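Grorier Starting and Charging FAQ

Welcome! We love a good battery question, and the Hunwood counter gets plenty of them. These are the ones people ask us most about battery chargers, maintainers and jump packs for cars, utes, caravans and boats. If yours isn't covered, come in and ask. We're open from 8 am and somebody will happily talk volts with you.
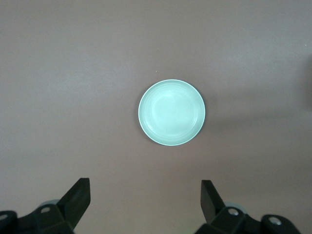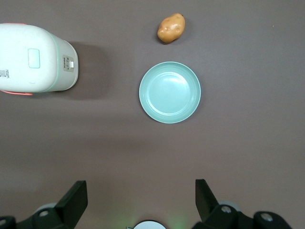
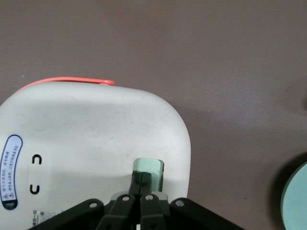 A plate and white housings on the tabletop.

CHOOSING A CHARGER

What's the difference between a charger and a maintainer?

A charger puts energy back into a battery that has run down. A maintainer keeps a full battery full, trickling in a small amount whenever the voltage drops. Plenty of modern units do both, and they're terrific! The Kao range switches over by itself, so you can clip it on after a long trip and leave it alone until the next one.

How many amps do I need?

Look at the capacity of your battery in amp hours (Ah) and aim for a charger with an output of at least a tenth of that. For a 60 Ah battery in a small sedan, a six amp charger does a lovely job overnight. If you're charging a big house battery in a caravan, step up to the Kao 15, which puts out 15 amps and has a fan so quiet you'll forget it's there.

Check the maximum charging current in your battery's manual too. Small motorbike and ride-on mower batteries need a gentle one, and a big charger can cook them.

Will one charger do all my vehicles?

Quite possibly. You'll need to match the voltage (6, 12 or 24) and the battery type. Flooded, AGM, gel and lithium batteries each want a different charging profile, and the selector on the front of the charger is how you tell it which one you have. We see a lot of sheds with a boat, a mower and an old farm ute in them, and a multi-mode Kao usually handles the lot.

My battery says LiFePO4. Can I use my old charger?

Please don't, unless it has a lithium mode. Older chargers often run a desulphation or equalising stage, and those voltages are too high for lithium. Many older chargers also won't wake a lithium battery whose protection circuit has switched off. Bring the model number in and we'll look it up with you.

USING IT AT HOME

Which clamp goes on first?

With the charger switched off at the wall, red goes to positive. Then black goes to an unpainted metal part of the engine block or chassis, away from the battery and the fuel line. When you've finished, switch off at the wall and take them off in reverse order, black first. If your owner's manual names a particular earthing point, use that one.

Do I have to take the battery out of the car?

Usually no. Most smart chargers are perfectly fine with the battery still connected. The exceptions are a few vehicles with a battery sensor on the negative terminal, where the manufacturer wants you to use the remote posts under the bonnet. Have a quick flick through the manual, it's generally in the section on flat batteries.

How long will it take?

Divide the amp hours you need to replace by the charger's amps, then add a bit for the slow final stage. A battery that needs 40 Ah put back on a ten amp charger will take four hours for the main part of the charge, and longer again to top off. Cold slows everything down, so be patient in July.

Can I charge in the garage with the door shut?

Leave it open, please. Lead-acid batteries can give off hydrogen while they charge, and hydrogen and sparks are a rotten combination. Keep cigarettes and grinders well away.

The charger clicks on and then shows a fault light. Is it broken?

Most of the time it's fine! Check these before you bring it back:
Clamps on the wrong way round
Paint, grease or white crust between the clamp and the terminal
Charger set to the wrong voltage
Battery too flat for the charger to detect

For that last one, Kao chargers have a recovery mode. Hold the mode button until the amber light blinks, then let go. If it faults again after an hour, the battery probably wants a load test, and we do those at the counter while you wait.

JUMP PACKS

Are the little ones any good?

They're brilliant, and they've come such a long way. The Wodex pocket pack delivers 300 cranking amps and fits in a door pocket with room left over for your sunnies. It'll suit most four-cylinder petrol engines. Diesels and larger sixes need more grunt, so ask for the bigger Wodex with the heavy leads.

How often should I recharge my jump pack?

Every three months, and straight after you've used it. Put a reminder in your phone. A flat jump pack is about as useful as a flat battery, and lithium packs don't like being stored empty.

Can I leave it in the car over summer?

We'd take it inside on the really hot days. A parked car in February can get to over 60 degrees inside, and heat will shorten the life of the pack. If it has to stay in the car, the boot floor is a better spot than the dash. Never use a pack that has swollen, and don't put one in the household bin.

I jump-started the car and it died again next morning. Why?

A short drive to the shops won't put much back into a battery that was properly flat. Give it a full charge on a mains charger first, then see how it goes. If it's flat again a day later, you could have an old battery, a tired alternator or something drawing power while the car's parked. Boot lights and dash cams are the usual suspects.

WARRANTY AND RETURNS

How long is the warranty?

Kao chargers carry three years and Wodex jump packs carry two. Keep your receipt, or give us your mobile number at the till and we'll keep the record for you. This is on top of your rights under consumer law.

Can you repair an older charger?

Sometimes! Romain Brunet runs our service bench and loves an old transformer charger. New leads, clamps and fuses are easy. Circuit boards depend on whether parts are still around, and he'll ring you with a price before he starts.

Do you take old batteries?

Yes, any size and any brand, free of charge. Keep them upright on the way in and park near the roller door, as they're heavy things to lug across the car park. Damaged lithium batteries need special handling, so ring first and we'll talk you through it.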